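Can a robot pick up the trash in a bedroom yet, or is that still years off?

Posted in Home Automation, Chores and Cleaning

My mother has a 14-room guesthouse and I do the books and the repairs. Turnover is what eats the day. Between checkout and check-in every room needs beds, bathroom, dusting and trash, and the trash is always worse than you'd think, with wrappers and takeout bags on the carpet a foot from a perfectly good wastebasket.

We already run two robot vacuums, a Daten and an older Kustus. They're fine on open carpet, but someone has to go through first and pick up everything bigger than a crumb. The Daten once took a paper bag under a bed and sat on it until the battery died. So what I'm really after is the step before vacuuming: something that goes in, picks litter up off the floor, drops it in the basket and leaves the rest of the room alone.

I'm not asking about price, I know it will be bad. I want to know if it works at all, how slow it is, and what it gets wrong. I'd also like to know if I have to change the rooms for it. We have low-pile carpet nearly everywhere, a bed and a sofa bed in most rooms, and not a lot of space between them.

Innkeeper's Son

3 replies - sorted by oldest

Kheri Simiyu

Short version: yes for picking up loose trash, no for doing the whole room, and you'd still want a person checking behind it.

I worked on room service trials for a company called Tesfamariam until last September. Litter pickup was one of the first chores we tried, for the same reason you give, that it comes before everything else. I can tell you how it went for us. Other people's machines will differ.

Two arms help more than I expected. An empty wastebasket weighs almost nothing, and if you bump the rim while dropping something in, it skates or goes over. With two arms, one can hold the rim and the other can do the picking. We started with one arm and spent a silly amount of time on baskets that had moved since the robot last looked at them. 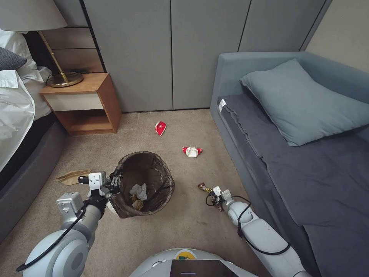 A crushed paper cup is the easy one, because it has some height and there's always a side to grab. Wrappers are middling. They're light and shiny, and the shine can confuse the depth reading, so the gripper closes a little high and comes up with nothing. A paper bag pressed flat on tan carpet was our worst item by a long way. Low contrast, no height, and the fingers have to pinch a fold. If there isn't a fold they push the bag along the floor.

Our last full count was 361 attempted pickups, and 40 of those needed a second try or a person. Most of the 40 were flat paper. I wouldn't take that as a figure for any other robot or any other room.

Speed was not good. A room with a few pieces on the floor took a good housekeeper less time than it took the robot to drive in and get its bearings. Where it could make sense is when nobody is waiting on it, say the hour after checkout while your people are stripping beds at the other end of the hall.

The things that cost us the most time, so you know what to look for:

Liners. A loose bag folded over the rim hangs down outside, and the gripper ends up with rim and plastic together. It can usually hold on fine that way. Letting go cleanly is the harder part, and sometimes the liner came halfway out with the fingers. A snug liner is a cheap fix.

Where the basket stands. Out in the open between the bed and the sofa is far easier than tucked beside a nightstand. You'd have to ask your housekeepers to leave it in the same spot every time.

Bedding over the side. A duvet hanging off the bed hides whatever is under it, and the arm has to stay clear of it too.

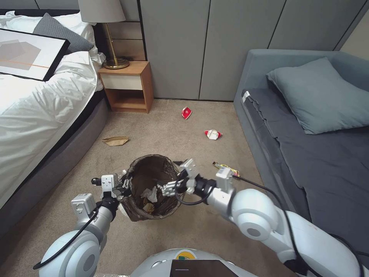
What is trash. I left this for last but it's the one I'd ask a seller about first. A wrapper on the floor is trash. A receipt on the floor might be, and an earring never is. We only let it pick up things it was sure of and had it flag everything else for a person. That was the right call, but it means a person walks the room anyway.

You asked if you'd have to change the rooms. Not much. Low-pile carpet is about the friendliest floor after plain vinyl. Measure the gap between bed and sofa bed at the narrowest point, with the sofa bed pulled out if guests leave it that way. Our base wanted 30 inches and we had rooms it simply couldn't get into.

If I were you I'd keep the vacuums, wait, and look again later. If somebody offers you a trial, take it, but make them use one of your rooms on a normal checkout day with the litter wherever the guests dropped it.

dustpan_dee

I clean rooms for a living and I would not bother. I pick up the floor on my way to the bed, it's a few seconds, I don't even think about it. A grabber stick is cheap and it saves your back.

Put a bigger basket in the room, and put it by the door. Half of what I find on the floor is takeout bags that wouldn't fit in those little round ones. Guests aren't all slobs, they just run out of basket.

Arner owner, 2 yrs

My Arner vacuum is supposed to avoid objects and it does ok with shoes and cords. Bags it still eats. Turn on the careful mode if yours has one, it goes around more stuff but leaves patches.

Don't know anything about the ones with arms. Do they empty the basket too or just fill it?

Kheri Simiyu - follow-up to the post above

Ours just filled it. Tying off a bag and putting in a fresh liner was on the list, and I left before anyone got it to work more than now and then. Thin plastic is hard to open with two flat fingers. If a seller says theirs does it, ask to see it done with your brand of liner.

And I agree with dustpan_dee on the bigger basket. Do that one this week.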